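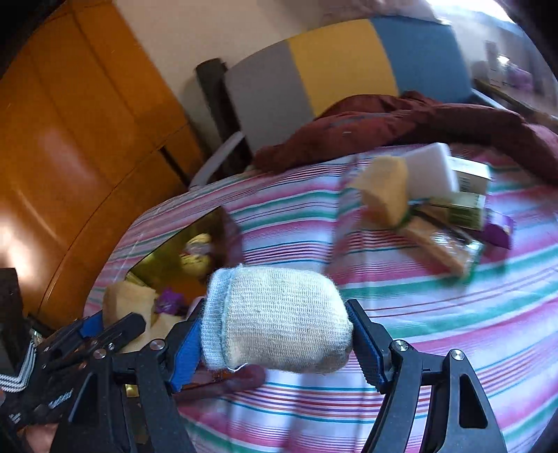
Parkari is a series of vertically scrolling shoot 'em up games developed by Zavmont and set in the flooded kingdom of Ostley. The player chooses one of 7 pilots, each with a separate shot pattern and bomb. Most collectable items are household goods, among them a rolled beige sock with a light grey-blue cuff, which restores one bomb. Medals left uncollected reduce the value of those that follow.

The first game contains 95 enemy types and was directed by Elif Naz Demirtaş, who also wrote the score. Its sequel, Parkari: Güneş, was released on 17 Oct 2019 and introduced a two-player mode. An update the following February corrected a scoring fault in the fourth stage.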